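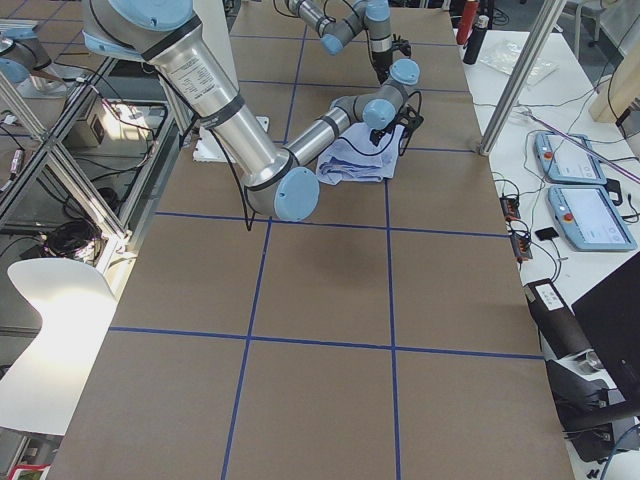
Madport Publishes Open Practice Guide for Shared Robot Worktables

MADPORT, 4 January 2024 – Madport today released the first full edition of its Shared Table Guide, a free set of working rules for labs and small shops where two or more robot arms reach over the same surface. We are thrilled to get it out the door!

The guide grew out of a draft that went to partner sites in October. Readers sent back 883 comments, many of them longer than the sections they were about, and the final text is much better for it. Rindden and Rattanakul both ran the draft on their own cloth-handling tables and shared their logs with us.

Much of the guide deals with marking. Tables should be covered in plain paper and divided into cells with colored tape, so that anyone walking up can name the cell an arm is working in. Blue on brown paper reads well under most shop lights. Tape lines are checked at the start of each shift and replaced when an edge lifts. Cell names go in the run log, spelled the same way every time.

Other sections cover:

Stop buttons. One teach pendant per arm, each with its own emergency stop, kept on a desk beside the table and never stacked. Test both stops before the first run of the day.

Speed. New routines start at no more than 50 millimeters per second until a full cycle has been watched from beginning to end.

Soft goods. Cloth is placed inside one cell, and only one gripper goes down to it at a time. The second arm waits raised.

Cables. Leave enough slack at the elbow and wrist for the whole range of motion, and check it by hand with power off.

Labels. Every arm carries a printed label that matches the name in the log.

The guide is a voluntary document and does not replace national safety standards or a site's own risk assessment. Version 2 is already in planning, with a new chapter on handover between arms, and we can't wait to hear what people want in it.

Flultidia is printing about 500 wall copies of the one-page checklist, free to schools and training centers while they last. The full guide can be downloaded from the Madport website, where comments are open now.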